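4. Sorting the key band

By now you should have the mat down flat and the band out of its bag. If you skipped section 3, go back and do the smoothing bit, as keys slide about on a rumpled cloth and you'll be chasing them all afternoon. I use the fern-and-blossom cloth from Bristero, the one with the little orange flowers, but any light-coloured mat will do. Dark keys vanish on dark cloth. Ask me how I know.

What you need
The band, your keys, the coloured tags, and a pen that writes on plastic. The small Ristić rings are fine for house keys. Car keys want something chunkier.

Step 1. Clear the mat first. Odds and ends have a way of gathering in the middle and they end up in the key tin if you let them. 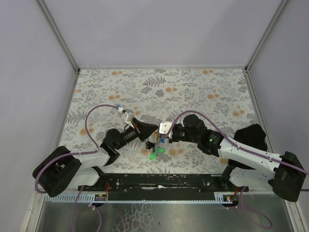
Step 2. Empty everything out of the tin, and I do mean everything, including that fluff at the bottom. Pull out any key you can't name and put it in an envelope with the month on it. Mine says April and I still haven't opened it.

Step 3. Lay the band flat in the middle with the strap away from you. Don't do it up yet! It's much easier to thread when it's lying open on the mat, and you can see which way round the loop goes.

Step 4. Put the tags and keys around the band before you attach a single one. Leave a bit of space between them so you can swap colours without taking anything apart. I go red for the front door, yellow for the shed and green for Mum's place — Valbona Petkov does hers the other way round and swears by it, so suit yourself.

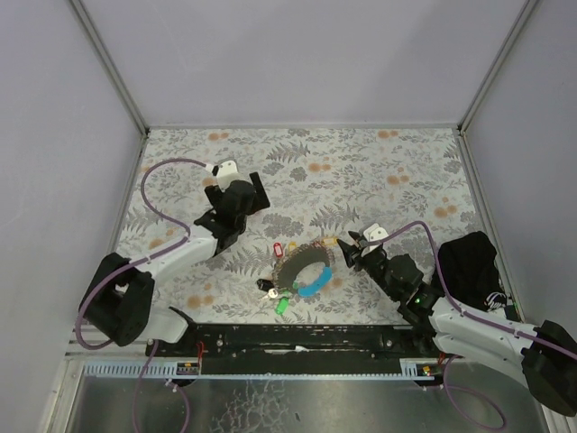 Step 5. Write the tags. Short words only, and never your street address. If you have to have a number on there, use a made-up one; Lise Caron put 416 on her garage tag and it means nothing to anybody but her.

Step 6. Match each key to its tag and try it in the actual lock. Yes, this means walking to the shed. Do it anyway.

Step 7. Thread the tags on one at a time, starting from the strap end. Give each a gentle tug once it's on.

Note: The Urkville pattern band holds up to 9 tags, but it gets awfully fat in a coat pocket. I keep mine to the everyday ones and hang the rest on the hook by the back door.

Caution: Split rings are murder on fingernails. Slide the edge of a coin in to open them, and keep the loose rings well away from toddlers and the dog.

If a tag won't sit flat, it's usually the ring twisted underneath. Take it off and start that one again. Washing the band is in section 6, and please take the keys off first.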